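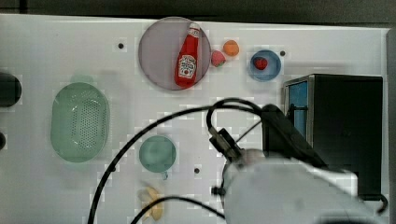
Should a condiment bottle carry one date or two? It should carry two: one for the sealed package and one for the opened package, printed side by side in the same type size.

Most bottles carry a best-by date that applies only while the seal is intact. The instruction for storage after opening, where it exists, sits on the back label in small type and gives a period instead of a date. The buyer has to remember when the seal was broken, and few households write it down.

I worked on label layout at Erncombe for 6 years, mostly on sauces and pickles. The standard objection was space. A front label has a fixed area, the product name takes most of it, and marketing wants the remainder. I don't accept the objection. A blank write-on box with a printed period beside it fits on a cap band or a shoulder label, and neither location is used for much at present.

The second objection was cost. On a run of 2,000 bottles, a separate shoulder label does add a step to the line. A printed box on the existing label adds none. Darius Dambrauskienė, who ran the print side, made this point at a Friday review and was told the matter would be looked at again in November. It was not on the agenda in November.

There is a fair argument that acidic sauces keep well and that the date matters less for ketchup than for mayonnaise. I agree on the chemistry. The argument still fails as a labeling rule, as the same refrigerator door holds both products and the user reads them the same way. A format that changes from bottle to bottle gets ignored on all of them.

Ink is a practical problem. Ballpoint skips on coated paper, and most coated labels will not hold pencil. The box needs an uncoated patch or a matte varnish - either will do, and printers already stock both.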